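Huguette Coste on Two Decades of Stage and Screen

Huguette Coste arrives at the Visilell Theatre on a Thursday at 10 a.m., an hour before rehearsal. She is preparing the title role in Clasus, a new play by Nektarios Zacharopoulos that opens in September for 13 performances.

Ms. Coste was raised in Flevatville, where her parents ran a hardware store. "I saw my first play at the high school," she said. "I asked my mother whether the people on the stage were paid. She told me they were not, and I was very disappointed." 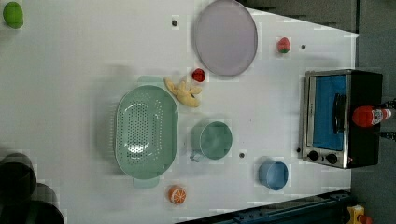

Early Work

Her first professional engagement was in the chorus of a touring musical. She left after one season to join the Courtois Company, where she remained for six years and played mostly servants and younger sisters.

"I had 2 lines in my first production there," she said. "I can still recite both of them."

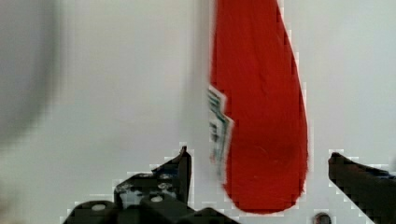

Film came later. Ms. Coste was cast in the family drama The Long Counter after the director saw her in a matinee, and the part brought her to the attention of a wider public. She played a diner owner and spent a week learning to carry plates. Asked what she remembers of the set, she spoke first of color — a strong red, a little uneven, was used for the booths and the door. "I wore gray through the whole picture," she said. "The booths got better notices than I did."

She declined several similar roles in the following year and returned to the stage.

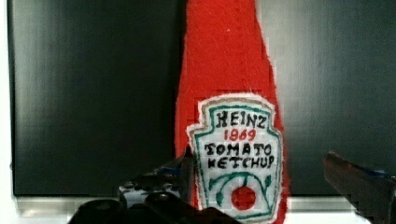
"I was advised against it," she said. "A film audience forgets you quickly. But the Visilell has 400 seats, and on a good night I can hear every one of them."

Mr. Zacharopoulos wrote Clasus with her in mind. The part runs to more than 100 pages, and she is offstage only once, for a costume change. "He sends new pages in the evening," she said. "I have asked him to stop."

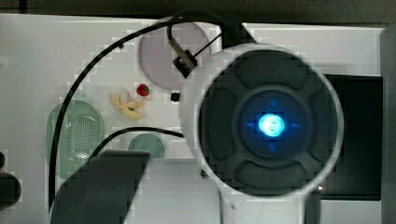 Plans After the Run

Ms. Coste will teach a winter course in voice for the Courtois Company. She has also agreed to read a second script by Mr. Zacharopoulos, although she has not yet accepted the role. "It is a comedy," she said. "I would like to see the last act first."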